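From: Mbali Mofokeng
To: league-discuss
Date: Friday, April 20, 2018
Subject: Re: [league-discuss] Play-offs in May, which ground?

Hello all,

Thank you Gidey for the long message. I answer only to two points.

> I still think that both semi-finals should be played at Rusel. The
> pitch drains well and the stand holds 600. Evel is a nice ground but
> we had only 381 people there for the derby, and half of them were
> standing in the mud behind the goal. Also the second match can start
> when the first one finishes, so people pay once and see two games.

About the crowd: the derby at Evel was on a Tuesday evening and it rained from the morning. On the Saturday before, against Sutunent, the same ground had 500 and the tea hut was sold out before half-time. So I would not use the derby number to decide this.

About two games on one day: I like the idea, but please think of the pitch. In 2016 we did the same at Rusel and the goalkeeper of the second match was playing in a hole. If there is extra time in the first match, the second teams are also waiting in the corridor with their boots on, because there are only two changing rooms. I was there with our under-18s and it was very cold for them.

My proposal is this. First semi-final at Evel on the Saturday, second at Rusel on the Sunday, both at three o'clock, and the final at Rusel one week later. The higher team in the table chooses which semi-final it wants. Away supporters receive up to 200 tickets, and what they don't use by Thursday goes back to the home club.

For the referees I have no opinion, only that the same person should not have both semi-finals.

One more small thing. In the fixture list that was sent on Monday, Sutunent is written as the home team in both matches of the last round. I believe the second should be away. Can somebody who has the file correct it before it goes to the clubs?

I am travelling until Wednesday and will read the list in the evenings.

Kind regards,
Mbali
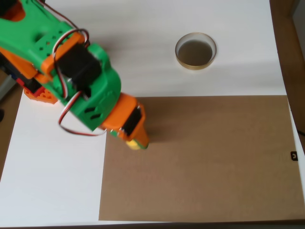 Green and orange arm above the cardboard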